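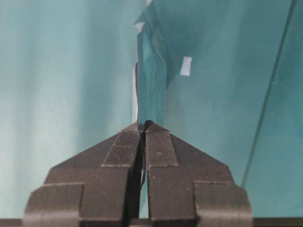

3.2 Materials and storage conditions

The household linens used in the folding trials were bought from two suppliers, Prostley and Nelteck, and were washed before first use to remove the finish applied at the factory. Washing was done without softener. Softener residue changes the friction between layers, and in the pilot work it led to stacks that slid apart when a drawer was opened. After washing, the items were dried flat and kept in the test room overnight.

Each set was made up of hand towels, pillowcases and tea towels. Fitted sheets were left out of this part of the study. Their elastic edges call for a different folding sequence, which is treated separately in Section 5. Items with visible pulls or uneven hems were also set aside before sorting, as an uneven hem shifts the fold line and the error grows with every further fold.

Participants folded at a table of normal kitchen height and placed the finished items in a storage unit, referred to below as the Karkulholm unit after the workshop that built it. The unit has drawers of equal width and differing depth. Drawer liners were removed for all trials. Participants were free to choose between flat stacking and upright filing, and were asked only to keep to one method within a drawer. No model fold was shown to them. The aim was to record the habits people bring from home – a demonstration would have replaced those habits with ours.

Color was treated as a background condition. Earlier work by Keogh and Ó Riain suggested that people group linens by color before they group them by size, even when the sizes do not fit well together in one drawer. We therefore recorded the main colors present during handling. Those in Figure 2 are teal and pale aqua. Cool shades that lie close together were of particular interest, as participants disagreed on whether such shades belonged to one group or two, and some changed their minds partway through a session.

Sorting was coded by two raters, Nuala Keogh and Orla Ó Riain, working from the written session notes. A group was defined as any set of items placed in contact and left in place until the drawer was closed. Items moved afterward were coded as corrections. Where the raters differed, the notes were read again together and a single code was agreed. The coding rules were fixed on April 3, 2021, and were not changed after that point.

Each session lasted up to 20 minutes. Participants who finished early were asked to wait before reopening the drawers, so that the settling time was the same for everyone. Stacks were then checked for lean and for slipped layers. Lean was judged against a straight edge held at the drawer front. Upright files were checked in the same way, with the added step of removing one item from the middle of the row and noting whether its neighbors stayed standing. Items that fell were left as they lay until the notes for that drawer were complete.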